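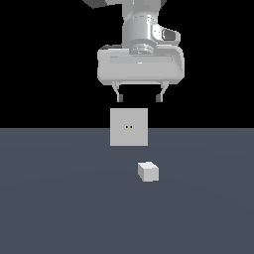 Povel Arm Cell: demonstration visits at Rornside

The Povel cell is a single arm with a parallel-jaw gripper, sold with its own simulator so that a job can be set up on screen and then run on the bench. Visitors to our Rornside workshop can try both parts before they order.

What happens on a visit

A visit lasts a morning or an afternoon. You start at the simulator, where the practice job is a small block on a flat floor. You move the arm over it with the gripper open, set the approach height and the closing width, and save the steps. The larger cube stays in the scene and can be switched to a solid obstacle if you want to test a path around it.

After a break we load your saved job on to the Sturkell controller and run it on the real arm, first at slow speed. You may bring parts of your own. Please send us the sizes and weights beforehand so that we can check them against the gripper.

Visits are led by Faustino Espinoza, who also handles the technical questions afterwards. The next open afternoon is in October and starts at 2 pm. Private visits can be booked at other times for groups of up to six.

Prices

Arm, gripper and controller: £2,699
Arm and controller without gripper: £2,295
Spare fingertip pads, pair: £47
Bench mounting plate: £57

The simulator is included with either set. Prices do not include VAT or delivery. The cost of a private visit is taken off your first order.

Before you order

The arm needs a level bench and a normal mains socket. Fingertip pads are wearing parts and are not covered by the guarantee. Jobs saved in the older Xolalpa format will open in the simulator, but gripper widths have to be entered again by hand.

To book a place, use the contact form and tell us what you would like to pick up and how many people are coming. Parking is behind the building, and the workshop entrance is on the same side.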